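Cold-brewed green tea is my favorite thing about warm weather, and it's so easy! Start it before bed and you'll have a pitcher by breakfast.

## Brew it

Put 6 grams of loose leaf in a clean jar and fill it with cold water. Lid on, into the fridge, leave it overnight. I use Vadell sencha, but any green you like hot will be lovely cold (my friend Fouad Harb swears by jasmine). 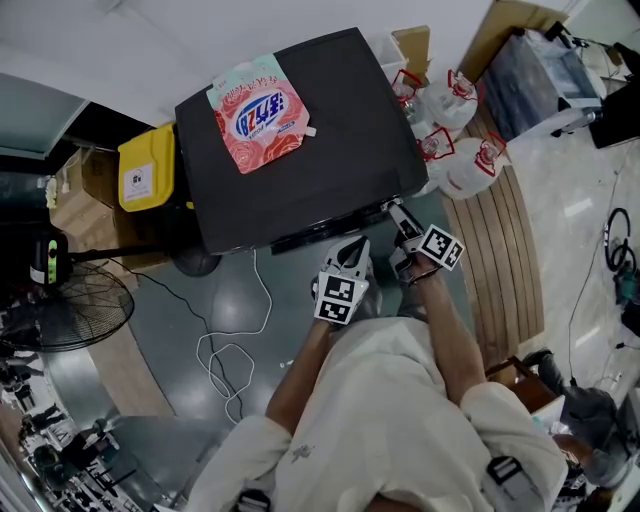
## Strain and sweeten

Pour through a fine strainer and don't squeeze the leaves. Want it sweet? Stir in 50 ml of simple syrup, taste, then add more. Sliced peach is wonderful in it too, especially in May!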